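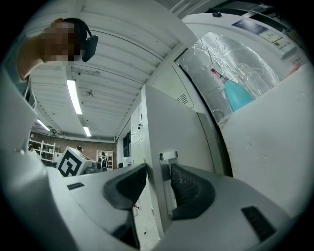
Unter der Wellendecke, Kopfhörer auf.

Häufige Fragen zur Gemeinschaftshalle Pekholm
Kurz gehalten, wird laufend ergänzt. Stand September.

Was ist Pekholm überhaupt?
Eine Halle zum Arbeiten. Rund 2.280 Quadratmeter, Feste Plätze und Tagesplätze, dazu Lager und Küche. Träger ist der Verein Nasine e. V., vermietet wird direkt über das Büro. Kein Makler, keine Provision.

Wer kann einen Platz mieten?
Alle ab 18. Einzelpersonen, kleine Firmen, Vereine. Gastronomie nein, Lackierarbeiten nein (keine Absaugung). Holz und Metall nur in den abgetrennten Boxen im hinteren Teil, und auch dort nur nach Einweisung.

Wie viele Plätze gibt es?
66 feste. Die sind meistens voll, es gibt eine Warteliste. Tagesplätze gehen oft auch kurzfristig, einfach morgens anrufen.

Wann ist offen?
Feste Mieter: ab 6 Uhr morgens bis 23 Uhr. Tagesgäste von 9 bis 18 Uhr, so lange ist das Büro besetzt. Übernachten geht nicht, auch nicht "nur mal kurz auf dem Sofa".

Wie laut darf es sein?
Normale Arbeitsgeräusche sind okay. Musik bitte nur über Kopfhörer, Telefonate kurz halten oder raus auf den Gang. Maschinen mit richtig Krach nur zwischen 10 und 16 Uhr. Wer Ruhe braucht, fragt nach einem Platz auf der Seite zum Hof -- da ist es deutlich besser.

Kann ich meine Sachen dalassen?
Am festen Platz ja. Tagesgäste nehmen abends alles mit oder mieten ein Schließfach dazu. Große Teile kommen ins Lager, mit Namenszettel und Datum. Ohne Zettel wird nach vier Wochen entsorgt, das steht auch so im Vertrag. 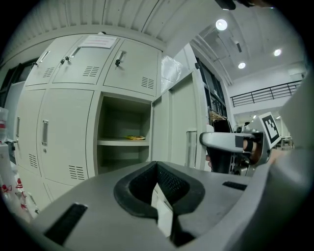 Wie läuft das mit den Schließfächern?
Fach aussuchen, Nummer im Büro eintragen lassen, Pfand zahlen. Vorhängeschloss bringt ihr selbst mit. Bei Kündigung bitte leer und ausgewischt übergeben, dann gibts das Pfand sofort zurück. Keine Lebensmittel, keine Akkus am Ladegerät, keine Farbdosen.

Strom und Internet inklusive?
Ja, beides. Beim Strom gilt der normale Verbrauch. Wer Heizlüfter oder Brennöfen anschließt, bekommt einen eigenen Zähler. WLAN-Passwort hängt in der Küche und wechselt monatlich, wer auf das alte Passwort wartet wartet lange.

Ist die Halle geheizt?
Ja, aber hoch und groß. Im Winter eher Pulloverwetter. Warme Socken mitbringen!

Gibt es Parkplätze?
Wenige. Zum Ausladen darf man 20 Minuten vors Tor, danach bitte in die Seitenstraße. Fahrräder können mit rein, Ständer ist links hinterm Eingang.

Was ist der Unterschied zu Clandness?
Clandness ist unser zweiter, kleinerer Standort. Eigener Schlüssel, eigene Warteliste. Ein Vertrag gilt immer nur für einen Standort, wechseln geht zum Monatsende.
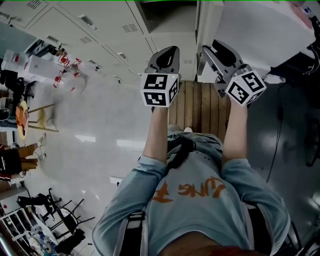 Hellblaues Sweatshirt, beide Hände voll.

Darf ich Besuch oder Kunden mitbringen?
Klar. Ihr seid aber für eure Gäste verantwortlich. Ab fünf Personen vorher bescheid sagen, für Kurse und Workshops braucht es eine extra Vereinbarung.

Wie kündige ich?
Schriftlich, vier Wochen zum Monatsende. Mail reicht. Schlüssel im Büro abgeben, nicht in den Briefkasten werfen.

Etwas ist kaputt, wohin damit?
Zettel ans Brett oder Mail an Laine Vītola im Büro. Wasser oder Strom: sofort anrufen, auch abends -- Nummer hängt am Sicherungskasten.

Kontakt: Laine Vītola, Büro Pekholm | Impressum | Datenschutz | © Nasine e. V. | Nach oben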